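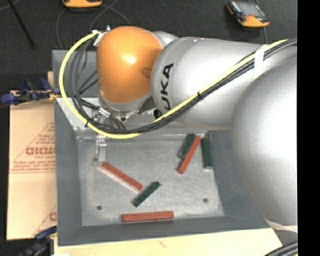
3. Picking from a bin with learned grasp scores

Notes by Chepkoech Mfaume, 12/14/23

Last time we planned grasps from a full model of the object. This week we drop the model. The arm gets a depth picture of the bin, suggests a set of grasps, scores each one and tries the best.

The task is narrow on purpose. Long thin blocks in two colours lie in a metal bin, some apart and some touching or overlapping. The colours are for us when we read the logs; the scoring network sees depth only.

3.1 The method

For each depth picture, Binine (the planner you will use in the lab) draws 600 candidate grasps. A candidate is a point, an angle about the vertical and a finger opening. Any candidate where a finger would hit a wall is thrown out. The network gives the rest a score between 0 and 1.

A try counts as a success if the block is still held once the gripper is clear of the bin. The label goes back into the training set — failures as well, which students often forget to save.

3.2 What we found

Ekrem Canpolat ran 156 tries in October with the trained network, and 123 were successes. Most of the failures fell into two groups:

Blocks close to a wall, where few candidates survive the collision check.
Pairs lying side by side, where depth alone shows one wide object and the fingers close on both.

A small test with 25 tries on single blocks gave no failures, so the trouble lies mostly in the clutter. It is too small a test to say more.

3.3 For the lab

Read the log before you change any settings. Plot score against success, and mark the tries where the top score was high but the grasp failed. Everett Pruitt has the log files and the lab rota.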